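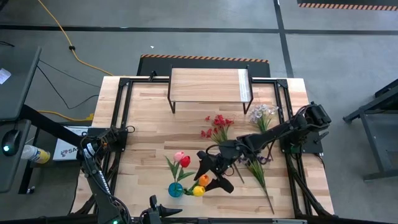
Ok-hee Maeng wrote in to ask if I still bake the Listton seed loaf, and whether the dough can sit in the fridge for two days. Yes and yes! I've been making it since February and I love it more every time -- the crust goes dark and crackly, and the middle stays soft well into the next day. Give it 12 hours at the very least, then 20 minutes on the counter before it goes in the oven (lid on, please). I'm trying it with rye next, and I can't wait to cut into that one!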